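Greco Theater, Desholm
House safety checklist for the awards-season fan screening
Walked 5 May 2024 by Wilma Hoekstra, with comments. Copy to Nelly Paucar, front of house.

Hello all, and thank you for the lovely notes after the March premiere! I've kept the same order as last time so you can lay the two lists side by side, and I've rambled a bit where I thought it would help.

1. Lobby and red carpet
Carpet edges taped flat: OK
Rope posts clear of the main doors: FIX
Comment: The last two posts by the photo wall have crept inward again (they always do, once people start leaning on them for selfies). Please move them back to the brass strip before doors. Autograph line goes along the poster wall, and no farther than the coat check.

2. Auditorium
Posted capacity 252, sign visible: OK
Aisle lights: FIX
Comment: Row M on the left side is dark. I know it's only one little light, but that's the row where everybody comes back late with popcorn. Seat 29 has a loose armrest, so please hold it off sale until it's tightened. We've sold 200 tickets and have plenty of room to move that guest somewhere nicer.

3. Stage and interview set
Sofa and chairs steady: OK
Cables taped across the walkway: OK
Stage steps marked with white tape: OK
Comment: Flowers for the set should be kept low enough that the front rows can see the cast, and well away from the microphone packs. Fill vases in the kitchen, please, and wipe them before they go on stage. 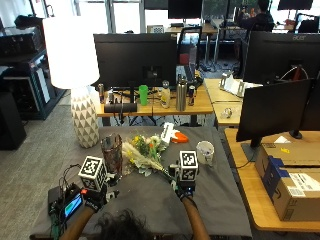
4. Projection booth
Extinguisher tag in date: OK
Vents clear: FIX
Comment: Someone has stacked the Woteo trailer posters against the back vent. They're gorgeous and I want one too, but they need to live in the office.

5. Exits and backstage
Exit signs lit: OK
Stage door opens freely from inside: OK
Alley clear for arriving cars: CHECK ON THE NIGHT
Comment: The Sterkent van needs 30 minutes to unload and must be gone before the first guests pull up. Nelly, could you stand out there with a radio? You're so much better at shooing drivers than I am.

Open items go to Nelly, and I'll come by to sign off on them before doors.
Wilma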